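Skoltlow Hall Users' Group
Minutes of the general meeting, May 3, 2023
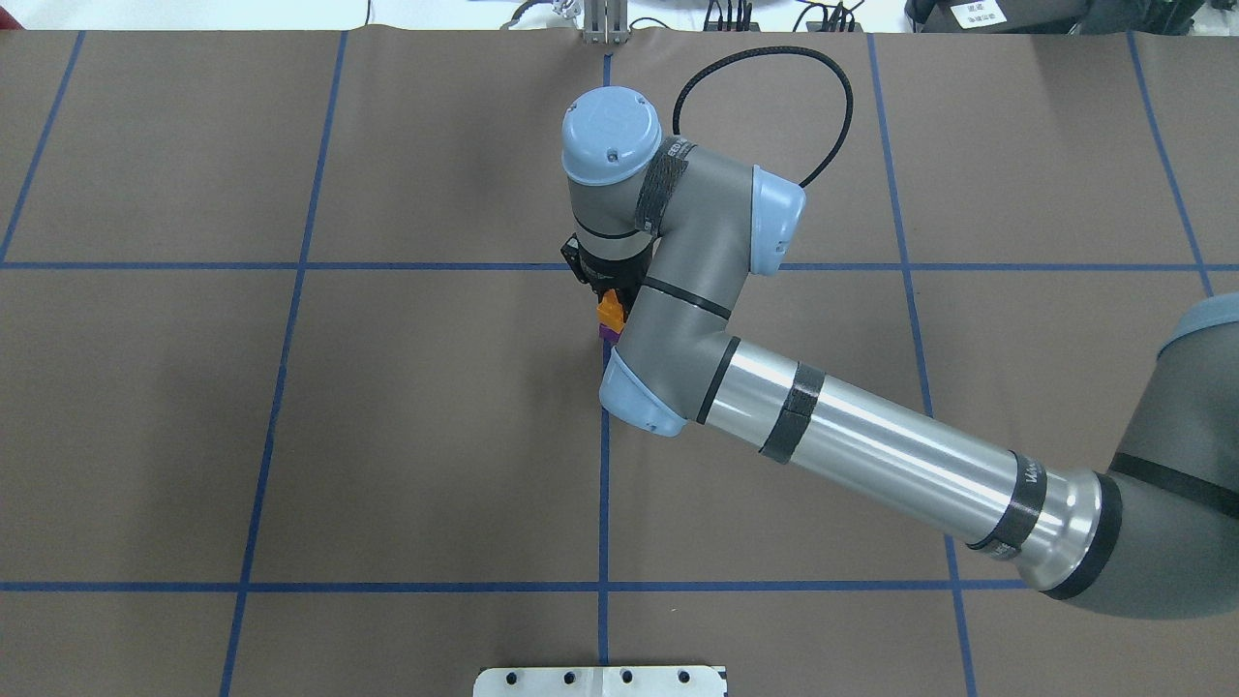
Reece Heywood opened the meeting and thanked everyone for coming out on such a miserable night, and for the lemon slice, which had mostly gone before we got to apologies. Minutes of the last meeting were accepted with one spelling correction (Polishchuk, with a second h – sorry again).

1. The big table
A good long talk about the grey-brown table with the blue lines. Members agreed the grid has been a real favourite, and the quilters in particular would be lost without the long line across the upper part for squaring up their backing. It was asked whether the slanted lines could be redone straight. Reece felt they were best left alone, as the map group lays its sheets out by them, and after some friendly back and forth that was the feeling of the room.

Please use only the soft cloths on the top. The Narkerska cleaner is under the sink, and a little goes a very long way.

2. Spare tape
A quote from Fudau for blue tape and a new cutting mat came to $233. Moved and seconded that we go ahead, with up to $100 more set aside for freight if it's needed. Carried.

3. Money
Balance at the bank is $700 after the power bill. Hire fees brought in $341, a lovely result for a quiet stretch, and thanks were passed on to all who paid early.

4. Bookings
The Polishchuk family would like the hall for a birthday in November. Agreed, provided the table stays where it is and has a cover on it – icing and blue lines don't mix.

5. Other business
The key to the side cupboard is still missing. Would everyone please check their coat pockets and the bottoms of their craft bags.

Meeting closed and the kettle went back on.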